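We're looking for people to walk with us this winter, and by walk I mean very gently, with plenty of sitting down and a thermos going around. The Kaplan Walking Group is starting a new season in January, and we have room for 12 more adults who would like to get out of the house, stretch their legs and talk to somebody other than the cat.

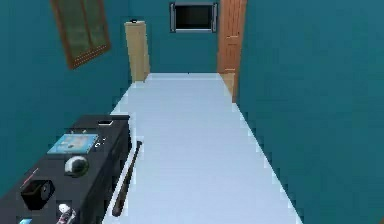
*2 min read*

My name is Kaan Bayram and I've been leading these walks for longer than I meant to (I only said I'd fill in for a month!). We started with a handful of neighbors who had all been told by one doctor or another to move a bit more, and who all found it dull to do alone. It's a lot less dull with company, even when the company is complaining about its knees.

**Who we'd love to hear from**

Anyone over 18 who can manage eight blocks at their own pace. Canes, walkers and strollers are fine, and so is stopping to look in windows. You don't need special clothes, just shoes that won't slip. If you've been ill, or you've just moved to town, or you simply got out of the habit, please write to us anyway. Half the group came to us that way, and they're the ones who now turn up early.

**What you'd be signing up for**

- One walk a week through the season, mornings or late afternoons, your choice
- A short form at the start and another at the end, asking how you sleep and how you feel
- A phone call now and then from me, mostly to chat

The forms are for Prevent, the small health project that pays for our coffee and our reflective vests. They'd like to know if regular company helps people keep walking through the cold months. Your name stays off the forms, and you can skip any question you don't care for.
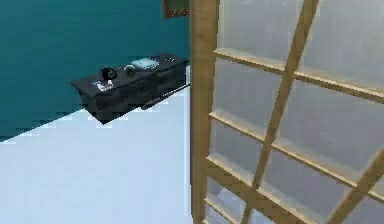 When it's icy we go indoors and do loops at the Skurnadell center, where the hallways are long and the heating is generous. Some people like those days best. We bring cookies, and there's usually an argument over the last ginger one, so come prepared.

There's no fee. Everyone who finishes the season gets a $400 grocery card as a thank-you, and you're welcome to keep walking with us afterward for as long as you like.

**How to join**

Leave a note with your name and phone number at the Skurnadell front desk, in the box marked Kaplan Walking Group, or stop by room 819 any weekday before noon. Tell us which time of day suits you, and whether you'd like to be paired with a friend.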